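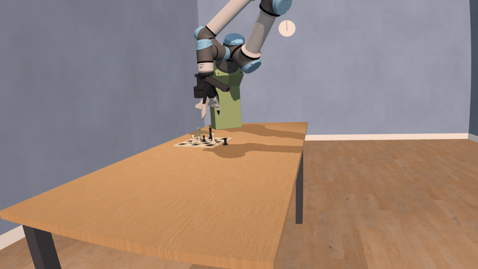 Can a chess-playing robot arm be built at home? Simple versions can, provided the builder accepts that most of the work lies in picking up pieces reliably and very little of it in chess.

A home-built chess robot is a manipulator, usually a jointed arm with a two-fingered gripper, that moves ordinary pieces on an ordinary board. The chess itself is handled by existing software. Builders tend to present this as the clever part, though it takes an afternoon to install.

Simulation

Most hobby projects begin in a simulator, where an arm, a table and a board are modeled before anything is bought. In the sample layout shared with the Skavik build notes, the arm stands on a green pedestal behind the board, with the gripper hanging over the pieces from above. The approach from above is common because a low wrist sweeps neighboring pieces aside.

Results from simulation should be read with care. Friction, piece weight and finger flex are often left at default values, and a model that never drops a knight says little about a real one. The Ilar workshop reported 3000 simulated moves without a fault, then published a log of its first 200 physical moves in which the gripper missed or tipped a piece 80 times. The authors blamed the felt bases. No later log with different bases has appeared.

Hardware

Shared workshops sometimes have an industrial arm, which removes the hardest mechanical problems and most of the claim to a home build. Arms made from hobby servos are cheaper. The Provum kit plans give a parts cost of 600 dollars, a figure that leaves out the camera, the power supply and the printed parts that have to be made twice.

Captures need two moves – one to clear the square, one to fill it – and castling needs two as well. Promotion is frequently skipped. Several published videos end before it could come up.

Criticism

The Nisbet forum, where many of these builds are documented, keeps a list of finished projects. Its entry rule asks for one complete game with no hand on the board, and the list is short. Supporters reply that the exercise teaches calibration and motion planning even when no game is completed. Whether a chess set is needed for that – a tray of bottle caps would do – remains disputed.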